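Home | Posts | Bench notes | Parts list | About

Budget, round two
July 28, 2024, by the Skolura blog

Quick one. Quote from Ostum came back, 3000 for the spare arm, more than I had in April. So no spare arm. Moving on. 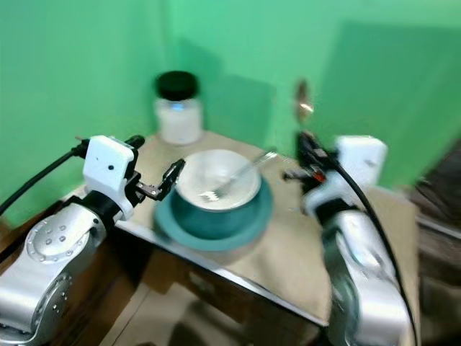
Grippers next. Merik wants 499 for a set, thats the one I keep circling. Cables can wait. Probably. 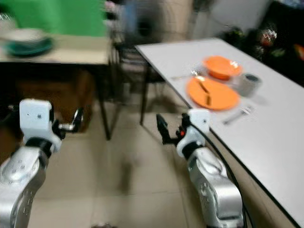
Second table was the cheap part of the plan. I'd put it down as a maybe and now it's staying in, long enough for a full place setting. Orange plate and bowl on the white top, easy to pick out even when everything blurs. So no new dishes, cross that off. Gbeho lead time is 13 weeks, so teh order goes in first.

Recent posts
- Spare parts, what I skipped
- Leasing vs buying, part 2
- Shipping costs, ugh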